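Muladton Robotics Club forum > Build talk > Pick and place practice

tasex_dad
Started January 20, 2024
My kid's team spent the whole session grabbing a white cylinder and putting it in other places. I was told this is the glamorous part. Do they really need 251 grabs before the Lurnorport meet? Asking as the guy who drives.

gearmuncher
They need more. We went into Lurnorport last June with 65 and the score sheet is still taped up in the shop as a warning.

Edgardo Dimaculangan
I coach the other bench and I disagree. After 83 or so clean ones the kids stop paying attention and you're practicing boredom. Change the object and start over.

gearmuncher
Spoken like a man whose bench placed behind ours.

Edgardo Dimaculangan
By 6 points. You've mentioned it.

sison_sal
Can we talk about the foam pads? On a smooth paper surface I'd go with a gentle close and let the foam do the work. My team squeezes everything like it owes them money. 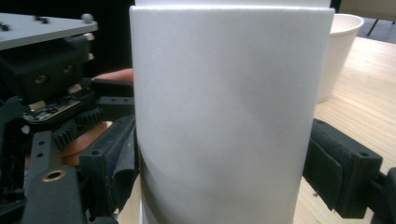 How tall can the practice object be under the meet rules?
Any height, as long as the team can set it down upright and let go without it tipping.

tasex_dad
Great, so now they'll bring a floor lamp.

sison_sal
Don't give them ideas. Also, whoever has the small hex keys, bring them back. The finger screws on our bench are loose and I'm not tightening them with a butter knife again.

gearmuncher
The butter knife worked fine.

Edgardo Dimaculangan
It did not. I still say 83, then switch to something squishy.

tasex_dad
I'll let the team vote. They'll pick whichever number gets them to pizza sooner.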